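Nukcombe Sweatshirt, Gray-Green

2 min read · 3 shares · 5 comments

A soft top for the house, for sleeping and for slow mornings. 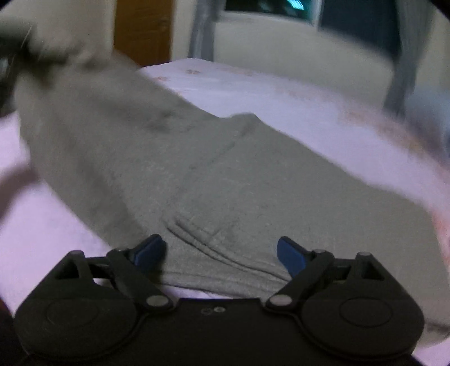
Fabric and finish

The color is a gray-green with small pale specks, and the surface is matte. The hem at the bottom is layered and has a line of stitching parallel to the edge. We sew this model in our workshop in Palma, under the care of Renata Escobar, and we have made around 2000 pieces until today.

Sizes

Available in 3 sizes. The cut is generous, so if you are between two sizes please take the smaller one.

Care and folding

Wash it with similar colors and dry it flat. For folding, lay it on the bed with the front down, smooth the fabric with the hand, bring the sleeves to the center and fold two times from the hem.

Price: 88 dollars. Exchanges are accepted if the label is still attached. The next production will be ready in April.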